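Section 3: Getting the Desk and the Bar Fridge In

Righto, if you've made it through Section 2 the walls are dry, the skirting is back on and you've got an empty room that smells like paint. Now for the fun part! I'm Hongmei Tan, and I wrote this guide after setting up my own study with the Niltard long desk and a small fridge at the end of it, so everything in here is stuff I did myself (sometimes twice).

Before you start, have these handy:

Tape measure
Pencil and masking tape
Spirit level
The hex key from the Niltard bag
A couple of old towels
One patient friend

3.1 Mark out the floor

1. Push everything away from the wall you've picked. The long wall, if you have the choice.
2. Run masking tape along the floor where the front legs of the desk will go. Stand in the room for a while and walk past the tape. If you keep stepping over it, the desk is too deep for that wall and you'll be bumping your hip on it for years.
3. Mark the fridge spot with tape as well. Include the swing of the door, with the door wide open. I forgot this the first time and could only get the milk out sideways.
4. Find your power points and put a bit of tape on the wall above each one. They vanish the moment the desk goes in front of them.

Note: the Ultov fridge booklet gives its own figure for breathing space at the back and sides. Go with whatever your booklet says, even if it spoils the neat line you had in mind.

3.2 Put the desk together

1. Lay the towels down and put the top on them, good side facing the floor.
2. Fit the legs finger-tight, all of them, before you tighten any. The Niltard sheet has you doing one leg at a time and mine ended up with a lean.
3. Go round with the hex key and nip each bolt up, then go round again.
4. Get your friend on the other end and flip it together. Lift, turn, set down. Don't roll it over on its legs.
5. Slide it back until there's a 20 mm gap behind it for cords, then check it with the level. The feet screw in and out, so there's plenty of room to fiddle.

Caution: white tops mark easily. Keep the hex key in your pocket and off the desk, and don't drag a toolbox along it — I've got a grey scuff near the wall end that no amount of eraser sponge will shift.

3.3 Bring in the fridge

1. Carry it upright if you possibly can. If it had to travel on its side, stand it up and check the booklet for how long to leave it before you switch it on.
2. Walk it into the taped spot one corner at a time.
3. Level it with the front feet, then open the door all the way and make sure it clears the desk.
4. Plug it straight into the wall. No power boards for the fridge, please.

3.4 Leave yourself some floor

It's very tempting to fill the gap in front of the fridge with a set of drawers. Don't! You want to be able to stand side-on to the desk with the fridge behind you and still get past. I kept 200 cm of clear floor back from the desk edge, and it's the best thing about the room. Any cord that has to cross it should go in one wide, lazy curve with no kinks, well away from where the chair rolls.
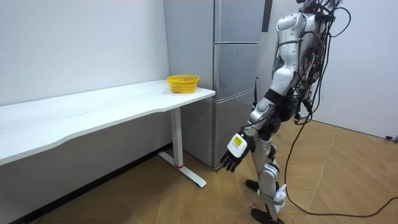 Section 3 | 3 min read

3.5 Once it's all in

1. Peel the tape up slowly, pulling back along itself. If it's left glue behind, a dab of eucalyptus oil on a rag does the trick.
2. Give the desk bolts another nip after 2 weeks. They do settle.
3. Put the Clikholm cord clips under the back edge of the desk, starting from the power point end. Wipe the spot first or they'll drop off overnight (ask me how I know).
4. Load up the fridge, heavy bottles down low, and leave the top shelf for your lunch.

Note: if you bought the Ratanaporn desk mat, unroll it and let it flatten under some books before you trim it. Mine shrank back a touch after I'd cut it and now I've got a sliver of white showing at one end.

Chairs and lamps are in Section 4, along with the drawer unit I eventually did find a home for.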